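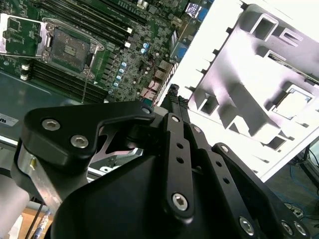
Second life on the bench: replacing processors without wrecking the socket

A processor swap is a short job with a long list of ways to go wrong. Most boards written off at refurbishers are lost at the socket, to a bent contact or a smear of thermal paste. The Sundport workshop of Flomska, which prepares used desktops and servers for resale, tries to keep that list short by treating the swap as bench work with fixed stations.

Its written procedure runs to 13 steps, two of which involve touching the processor. The remainder deal with access, cleaning and where to put things down.

Access comes first

Servers and desktops present different problems. In a server, a moulded plastic air shroud commonly covers the processor and memory, steering air from the fans through the heatsink. It comes out before anything else and is stored with its ribs upwards, as a bent tab will stop it seating later. Cables are moved clear of the socket and held there.

The memory banks run close to the socket on most server boards. Flomska removes the modules on both sides, even where there is room to work between them. Slot latches are left open as a sign that the bank is unpopulated.

A desktop is simpler. The tower is laid flat with the side panel off, so that the board is horizontal and the socket faces upwards. A chip lowered into an upright board will slide against the contacts, and one slide is enough.

The open socket

With the processor out, the contact field is exposed and the board is at its most vulnerable. The workshop sets a limit of 51 seconds for this state. If the replacement cannot be fitted in that time, a plastic cover goes on. The retention frame is checked for level at each corner, and its screws are tightened in diagonal order.

Contacts are inspected under a Kelletti lamp at a low angle, from two directions. A straight field gives an even reflection. One bent contact shows as a break in the pattern and is easily missed from directly overhead.

Somewhere to put the chip

Loose processors are the usual source of damage on a shared bench. Sundport uses printed trays, drawn up in July to a pattern named Mridha, with a shallow pocket that holds the chip by its edges, heat spreader upwards. The tray sits beside the chassis on a slatted metal table, so the carrying distance is short and never passes over the power supply.
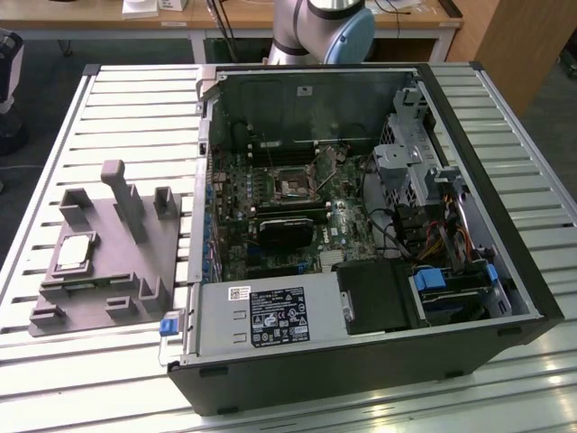 Closing up

The processor is lowered straight down, its alignment marks matched to those of the socket. No pressure is applied until the frame is closed over it. Fresh paste is spread thinly, the heatsink is fitted and the memory goes back in its original order.

The first start is made with the side panel still off. Of the last 266 machines through the bench, two failed to start, both with memory modules not fully home in their slots.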